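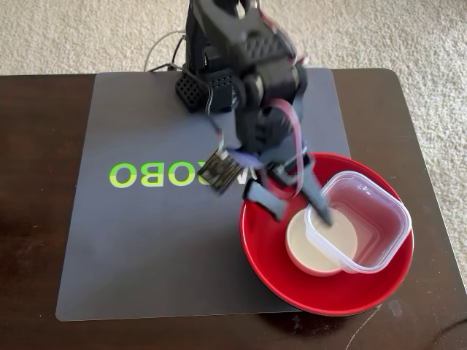
## 1/12

Kitchen storage, continued. The drawer under the hob in the Wumelen flat held 62 loose pieces on 16/03/2023: tubs, lids, small dishes, and jars with no obvious partner. I've been working through them by the bowlful. Notes follow, mostly on fit.

## 2/12

The sorting vessel is a wide, shallow red bowl. Deep mixing bowls are worse for this job, as small parts slide to the bottom and everything has to come out again to reach them. A shallow one lets you see most of what you put in.

## 3/12

Clear tubs take on the colour of whatever they sit on. Against red, the rim of a clear square one is easy enough to find. Against white crockery I have twice put a stack of plates away with a tub still on top.

## 4/12

Round things go in first, square things after. A square tub will usually ride up on the rim of a round piece and stop there at an angle. Annoying in a drawer, harmless in a sorting bowl.

## 5/12

Rule for lids: a lid without a body gets one pass through the whole drawer. Offer it to every opening of the right shape, press once at each corner (or quarter turn, if round), and move on. If nothing takes it, it goes in the bag for recycling.

## 6/12

Rule for bodies without lids: these can stay, up to a limit of four. An open tub is still useful for cut onion, screws, or the end of a bag of rice. A lid on its own is useful for very little. I tried one as a soap dish and it held water.

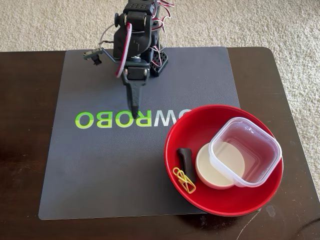

## 7/12

The takeaway tubs from Abbasi on the corner are a separate problem. They come in two depths with one lid size, so they pair up easily, but the rims go soft after a few hot washes and the lids stop gripping. I test by filling one with cold water and turning it over above the sink. Nine failed.

## 8/12

Internal drawer height is 213 mm. Allow a finger's width at the top or the upper lip will catch the stack and the drawer won't close. Square tubs nest well if the walls taper. Straight-sided ones don't nest at all and cost full height each.

## 9/12

Someone asked about lids: store on edge, in a rack, largest at the back. I bought a Drerari wire rack for this in July and returned it. The slots were too wide and small lids fell through flat. A cut-down cereal box with card dividers has done the job ever since.

## 10/12

Round lids get their own box. Mixed in with the square ones they roll, and they end up behind the drawer, where I found three of them and a teaspoon.

## 11/12

Current state: 30 pieces kept, counting a lid and its body as two. The rest went to recycling or to the charity shop on Gustton Road, which takes glass and ceramic but not plastic tubs. Ring first. They also refuse anything chipped, and they do check the rims.

## 12/12

Still unresolved: whether small ceramic dishes belong in this drawer or with the cups. They take up very little room but they're heavy, and a loose one will crack a thin tub if the drawer is shut hard. For now they're in the red bowl, on the shelf - and the bowl needs to be free by the weekend for salad.

Replies about bamboo lids: no, I haven't tried them. Replies about labelling: I label the shelf edge with masking tape and leave the tubs plain, as the contents change more often than the position does.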